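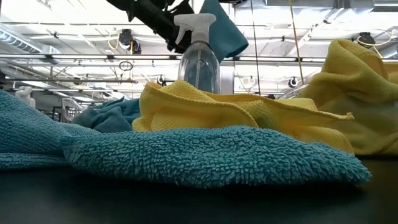 *Teal towels, yellow cloths and the spray bottle, with the arm overhead.*

I've been promising a post about the towel project since the holidays, and a few of you have written to ask whether I'd wandered off (Ingeborg, I owe you a proper letter, I really do!). So pour yourself something and I'll try to catch you up on what we do all day at Plilteck.

The short version is that we are collecting examples. We want a robot to learn to handle cleaning cloths, which means picking them up, spreading them out, folding them and putting them on a pile, and the way it learns is by studying a great many recordings of the job done properly. A person steers the arm through the task from start to finish, we save the recording, we mess the table up again, and then we do it over. Our goal for the first batch is 1,000 recordings. I'm one of the people steering, and I have never thought so hard about laundry in my life.

Cloth is a strange thing to teach. A mug is a mug whichever way you turn it, but a yellow cloth dropped on a black table can land in any shape it likes, and I'd swear I've never seen the same one twice. Sometimes you get a nice stretch of stitched hem to aim for. Other times it lands in a tall heap with the edge curled over the top, and you have to decide which bit of it to trust. The shaggy teal towels are their own kind of trouble, with all those little loops and the fringed corner, and when one is lying in front of a yellow cloth you have to work out where one stops and the next begins. Valentin likes to start with the yellow. I go for the teal first, every time, and we've had some very long lunches over it.

We used to tidy the table before each recording, and I was rather proud of how neat it looked. Then Seraina sat down one evening with the first 100 and pointed out that nearly all of them began the same way: one cloth, lying nearly flat, in the middle. She was right, and my face was red. A system that only ever sees tidy beginnings won't know what to do with a heap! So now we drop the cloths from different heights, we let them overlap, and we leave a spray bottle standing among them, the way it would be if somebody had been cleaning.

The other thing I've had to learn is to keep my mistakes. If I miss a corner and go back for it, that stays in, as long as I finish the fold. My instinct was to throw those away and only save the pretty ones. Seraina wants the recoveries, though, and she has a special label for them in the log. If I give up halfway, that gets a different label and goes in a separate folder, which has grown faster than I'd care to admit.

We go in blocks of 12 and then swap drivers, mostly for the sake of our wrists. By the last couple in a block I get hasty, and it shows when I watch them back, with the arm hovering and darting like me looking for my keys.

Next up are the thinner, smoother cloths, which bunch up if you so much as look at them, and Zdenka wants to try two colors in one pile. I'm hoping to have the batch finished by June. If any of you fold towels for a living, please write and tell me how you find the corner on a really fluffy one, as I'm still mostly guessing.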